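Ticket 908
Subject: Sample box from Nekari set, torn flap and pieces without inlay
Opened by: Orsolya Vörös, Duverstead
Opened: 30 Aug 2026
Status: Waiting for parts
Priority: normal

Orsolya Vörös wrote:
Good morning. We have received the Nekari set of natural materials, and I want to report two problems. The first is the cardboard box that has the word HAND on the front. The top edge of one side flap is frayed and a little torn. I noticed it only on our side, so I cannot say if it came like this from your store.

The second problem is inside. According to the packing sheet, the wood piece should stand in a foam inlay. We found no inlay, neither in this box nor in the outer carton. The wood block leans to one side, and I am afraid it will damage the cardboard from inside. The granite has the same missing inlay on the sheet. I would also like to know if a granite piece with such an uneven top is the normal one.

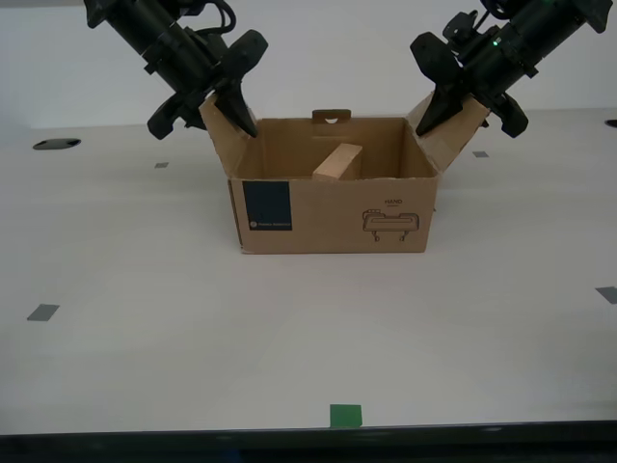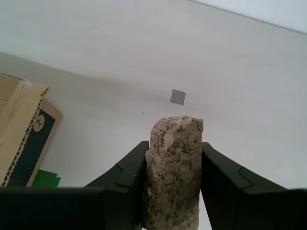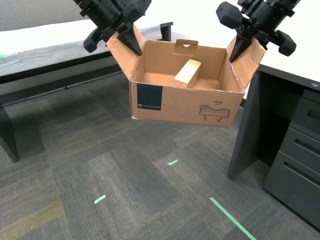

Wood block in its box (first and third picture), granite piece (second). The frayed edge is on the right flap, third picture.

Kekeli Boateng wrote:
Thank you, Orsolya, the pictures are clear. Could you please check two things for me:
1. Is the bottom of the box closed with tape or only folded?
2. What is the weight of the granite on your kitchen scale?

Orsolya Vörös wrote:
1. Only folded. I find no tape and also no rest of glue.
2. It shows some 500 grams. The scale is old, so please do not take it too exactly.

Kekeli Boateng wrote:
The weight is fine. The granite pieces are natural stone and the shape is different in every set, so a knobby top and small chips are accepted. I will not replace it unless you wish so.

For the box: please put one strip of strong tape along the bottom fold, inside and outside. The torn flap can be used, but please do not carry the box by it. I have asked Gavin Carnegie in the Aryee store for a new box and for 2 inlays, one for wood and one for granite.

Gavin Carnegie wrote:
Box is on the shelf and can go out with the next Ollirov parcel. Inlays are not in stock – the supplier sends them in packs of 13 and I have ordered one pack.

Orsolya Vörös wrote:
Tape is on, both sides. Until the inlay comes I put a folded tea towel around the wood block and it stands better now. Please send the box together with the inlays, I do not need it earlier.

Kekeli Boateng wrote:
Noted, one parcel for everything. Ticket stays open until you confirm delivery.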